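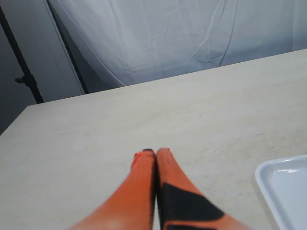 FESODSIDE, 27 January 2020

About Gedaritz

We have read a lot of pages like this one. Most say the school was founded on a passion, that the teaching is world-class and that students leave transformed. We doubt most of it when other schools say it, so we have tried to leave it out of our own.

Gedaritz is an evening school for adults. We teach people to read the paperwork that runs their lives: leases, phone contracts, insurance policies, loan offers, medical bills, warranty cards. We work from rooms on the second floor of the Kołodziej Building in Fesodside, up a flight of stairs from the shoe repair shop. There is an elevator at the back of the building, reached from the parking lot.

What we teach

The main course is called Flamus. It runs for 18 evenings and costs the same for everyone. You bring your own documents if you want to, with the account numbers blacked out, or you use ours. We keep a cabinet of them, mostly expired, mostly dull. The dull ones are the best for teaching.

The first four evenings are spent on leases. We go slowly. A class may spend an hour on one paragraph about who pays for a broken water heater, and it can be annoying if you came hoping for tricks. We don't have many tricks. We have a way of marking up a page, which is to underline every word that gives somebody a choice and circle every word that takes one away, and then to look at who got the underlines. People find this childish on the first evening. Some still find it childish at the end, but they tend to keep doing it.

After leases we go to insurance, then to credit and loans, then to phone and internet contracts. Medical bills come last. They are the hardest, and we have changed that part of the course more often than any other. We are still not happy with it. A bill can be read perfectly and still make no sense, and the useful skill at that point is making a phone call and writing down what you were told. We spend two full evenings on phone calls. Students who say they hate role play are allowed to write their calls out as scripts.
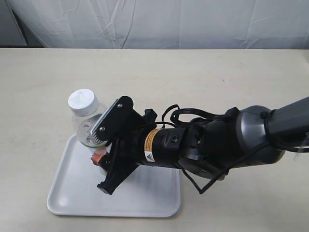
White tray on the table, curtain behind.

What we don't believe

We are wary of the phrase "financial literacy." It is used to cover a great many things, including free seminars run by people with something to sell at the end. It also carries a suggestion that anyone in money trouble must have failed to understand something. Plenty of our students understood their situation very well before they met us. They knew the loan was bad. They needed the car.

Reading a contract closely does not give you the power to change it. Most of the agreements people sign are take-it-or-leave-it, and leaving it can mean no phone or no apartment. We say this on the first evening and a few people look let down. What reading does give you is a fair idea of what you have agreed to, the date by which you can get out, and sometimes the knowledge that a fee you were charged is not in the document at all. That last one happens often enough to be worth the price of a highlighter.

We are also doubtful about apps that claim to summarize contracts for you. We tried several on our own filing cabinet. Some were good at finding dates. One told us cheerfully that a lease had no pet clause when the pet clause ran to half a page under the heading "Additional Occupants." We don't forbid them in class, and students who like them are welcome to check them against the real thing.

And we don't believe in certificates, at least for this. There is no exam. If an employer needs proof that you attended, we will write a letter saying that you attended.

Our numbers

Since we opened, 1163 people have signed up for Flamus and 454 have stayed to the last evening. We put the second figure here on purpose. Schools like to publish the first one.

We used to explain the gap in flattering ways: people got what they needed and moved on. For some that may be true. A person who comes with one lease and gets it sorted out in April has little reason to sit through insurance. But we have also made evenings that were too long, and for a stretch we taught in a room with bad heating, and the loan section used to assume more arithmetic than it should have. When we asked people who had left, shift changes and child care came up more than anything else, with boredom close behind. We have shortened the evenings. We can't do much about shift changes except let you pick up again in a later round at no charge, so we do that.

We have no figure for how much money our students have saved. Other programs publish one. We looked into how we might work it out and every method we found came down to asking people to guess, then adding up the guesses.

How we are paid for

Tuition covers a little over half of what it costs to run the school. The rest comes from businesses that hire us to rewrite their customer letters in plain words. We know how that looks. A school that teaches people to be careful with companies takes money from companies, and you should bear it in mind when you read anything we say about them. Our rules are that no client's documents are used in class, no client may advertise to students, and the client list is pinned up by the front desk where anyone can read it. If you think those rules are too weak, we would like to hear what you would add. The third one came from a student complaint.

We take no money from lenders, debt settlement firms or insurance brokers. We have been asked.
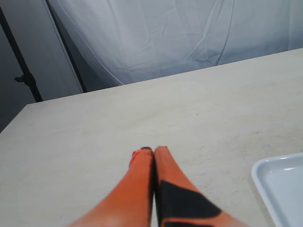

Two orange fingers over a pale tabletop, tips together.

Who teaches here

Our teachers have worked in claims departments, tenant advice, court offices and, in one case, the collections side of a furniture store. None of them gives legal advice, and none will sign or witness anything for you. They will tell you when a question needs a lawyer, and we keep a list of low-cost clinics. We don't list teachers by name on this page. A few of them still work in the trades they teach about and would prefer it that way.

You may not like your teacher. That happens, and you can switch to another group once without giving a reason. After that we'd want to talk.

Is it worth it?

For some people, no. If you have one document and one question, a free clinic is faster than we are. If you are already being sued, go to the clinic tomorrow and think about a course later. If you enjoy reading small print for its own sake, you could probably do most of this at your kitchen table with a pencil and a dictionary, and we will lend you the reading list.

It suits people who keep getting handed things to sign and are tired of nodding. It also suits people who help a parent or a neighbor with the mail — a surprising share of each class — and who want to be a bit less unsure about what they are telling them.

You can sit in on one evening before you pay. Any evening will do apart from the two on phone calls, when the groups are already paired up. Come a little early, since the street door locks itself once class begins and the buzzer is hard to hear from the back room. Bring a pencil. If you decide against it, we won't call you, and we don't keep your number unless you ask us to.

Refunds are paid in full up to the third evening and by the evening after that. The enrollment form is one page long. Please read it before you sign, and tell us if any of it is unclear. Two lines in the current version are there because somebody did.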